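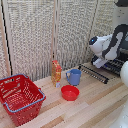
Red bowl and blue mug, with shopping basket and upright carton alongside.

Drodex plastic bowl and mug, reviewed

Rating: 4 out of 5

The bowl is shallow, glossy and bright red. The mug is a plain blue cylinder, a little wider at the rim, with a looped handle. Both are plastic and sold as a pair by Birnever.

My bowl weighs 96 g and the mug 104 g on a kitchen scale. I have used them daily since January, mostly for cereal and tea. Both go in the top rack of the dishwasher. No warping so far, and the color has held.

The wide rim gives a secure grip with one hand. Capacity is the weak point. Filled to a sensible level the bowl takes less than my old Magagula one, and milk gets close to the edge if you carry it any distance. The faint rings molded into the well hold a little oatmeal if it dries there. A soft brush clears them.

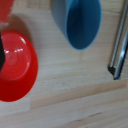
Themba Xaba commented that his bowl picked up a tomato stain after one night of leftover sauce, and that baking soda paste took most of it out. He would still buy the set again for the mug.

I have not stored sauce in mine. The mug did keep a slight coffee smell for a day, which the Prarnidia mug I had before never did. The handle fits three fingers. Buy the set for breakfast use, and get a deeper bowl for soup.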